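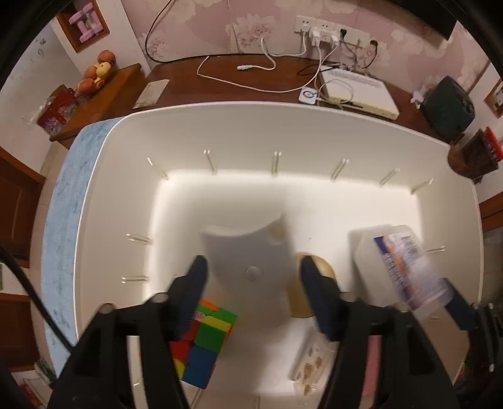
Slide 2: Where the Leinonen rally stands

Good morning. I'm Carys Kemeys and I run route planning for the Leinonen. I have the slot until coffee, so please hold questions for the end.

Entries for the February event closed on Friday. We have more two-wheel-drive cars than last year and fewer historics. The historics class will still run, but it starts behind the main field this time.

(Pause. Let people find the route sheet in their packs.)

Slide 3: The Fallport stage

Fallport is the long one. It uses the forest road from the quarry gate to the old ferry ramp, and the surface is packed snow over gravel. Last year the second pass was badly rutted by the time the slower cars got to it. We're running it twice again, but with a longer gap so the grader can go through in between.

The chicane before the bridge has moved 200 meters back up the hill. Crews who kept their old pace notes need to rewrite that section. Say this twice.

Slide 4: Omis and Mastuvthorpe

Omis is short and mostly open fields. Wind is the problem there. If the snow banks drift over the road we drop the stage and send everyone to service by the main road -- the decision gets made at the 6 a.m. check and goes out by text.

Mastuvthorpe is new to the route. It's narrow, with 3 junctions where the road you want is the smaller one. Recce is limited to two passes, at posted speeds. Residents have asked us to stick to that, and so has the county.

Slide 5: Tires and studs

Stud rules are unchanged. Tires get marked at the first service and checked at the stage start. If a mark is missing, the tire counts as a new one.

Slide 6: Money

The road repair fund stands at $3,876. That covers Fallport. It doesn't cover Mastuvthorpe if we have a thaw, so the entry fee goes up next season. Don't get into the exact amount, it hasn't been set.

Questions. Marshals' sign-up sheet is by the door.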